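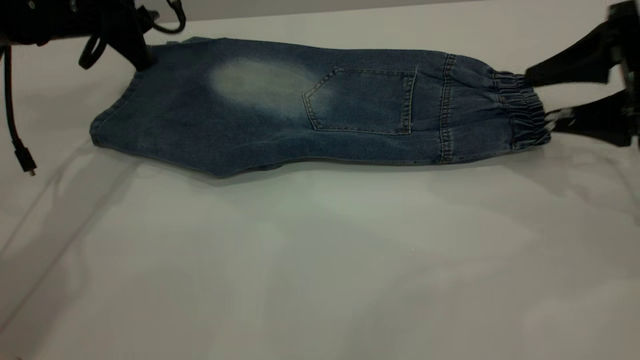 Free exchange of children's clothes in Cluvmont to continue after summer

26/07/2025

The children's clothing exchange in Cluvmont will stay open after the summer. The town council decided this week to give the exchange the use of the old post office on the main square until the end of December, without rent. The town will also pay for electricity and heating during this period.

The exchange opened in spring as a trial. Parents bring clothes that have become too small for their children and take home other clothes in a bigger size. No money is paid. It is also possible to take clothes without bringing anything, and the people at the desk do not ask for a reason.

According to the report that was given to the council, 1,180 pieces of clothing were handed in during the trial. Most of them have already found a new home. The sizes for children between two and six years go the fastest. For babies there is more clothing than the exchange can give away, and for children over ten there is almost never enough. The report explains this in a simple way: a baby wears a thing for a few weeks, but a child of eleven wears the same trousers until the knees are gone.

The old post office has been empty since the counter services moved to Gokness. It has one large room in the front and a smaller room behind it, where the mail was sorted before. The shelves from that time are still on the walls and will now be used for the clothes, in order of size. In the back room there will be a washing machine and a table for small repairs.

Until now the exchange was held in the hall of the primary school. This was only possible in the afternoon, when the hall was not needed for sports, and everything had to be packed in boxes again before the evening. Many visitors said that they could not find the right size because the boxes were put out in another order every time. In the new place the clothes can stay where they are.

New rules for handing in

With the move, some rules will change. Each family may hand in up to 30 pieces per visit. In spring there was no limit, and on some afternoons whole car loads arrived, so that the sorting was not finished in time.

Clothes must be washed. They may show that they have been worn. A faded place, a lost button or a hem that has come down is not a problem, and jeans are welcome in every condition as long as the zipper works and the cloth has no large holes. Underwear, swimwear and shoes are not accepted, with the exception of rubber boots and winter boots. Bicycle helmets and car seats are also not accepted, for safety reasons.

Winter clothes may be handed in from the first day. The exchange asks especially for snow pants, warm jackets and gloves in pairs. School bags can be brought too, but only if they are empty and clean inside.

Each visitor may take up to 24 pieces per month for each child. A small card is filled in at the desk. The card has no name on it, only a number and the sizes of the children. Families who need more at one time, for example after a fire or a move from another country, can speak with the desk and the limit will not be used for them.

What happens with the rest

Not everything can be given away. Clothes that stay on the shelves for more than three months go to Flekton, a company in Edet that sorts used textiles. Good pieces are sold there in bulk, and the others are cut into cleaning cloths or made into filling for mattresses. In spring, the exchange had to pay for the transport. Flekton will now pick up the bags in Cluvmont without cost, if at least 100 kilos are ready.

There was some discussion in the council about the building. Part of the members wanted to rent it to a shop, because the main square has lost several shops in the last years and the town could use the income. They agreed to the plan when it was made clear that it ends in December and that the building can still be offered for rent during this time. If a tenant is found, the exchange must leave with a notice of two months.

The council also discussed the opening hours. The first plan had only afternoon hours, as in spring. Parents who work in shifts at the factories in Gokness had written to the town and asked for other times. The exchange will therefore be open on two mornings, two afternoons and one evening in the week. The exact days will be put on the door and on the website of the town when the list of helpers is complete.

Helpers are still needed, above all for the mornings. The work is sorting, folding and sitting at the desk, and a shift is three hours. People who can sew or who have a sewing machine at home are also asked to contact the town hall. In spring many trousers were put aside because there was no time to repair them, and these are now waiting in bags in the cellar of the school.

The neighboring town of Edet has shown interest in opening an exchange too. A group from there visited the school hall in June and asked how the sizes are sorted and how much space is necessary. There is no decision in Edet yet. Families from Edet and Gokness may use the exchange in Cluvmont under the same rules.

The school hall is closed for cleaning until the end of the holidays, so at the moment no clothes can be handed in. The town asks residents not to leave bags in front of the school or the old post office. Last week several bags were standing in the rain and everything in them had to be thrown away.

The exchange will open in the old post office in the first week after the school holidays. The entrance is on the side of the square, next to the bus stop, and there is a ramp for strollers. Questions can be asked at the front desk of the town hall during the usual hours.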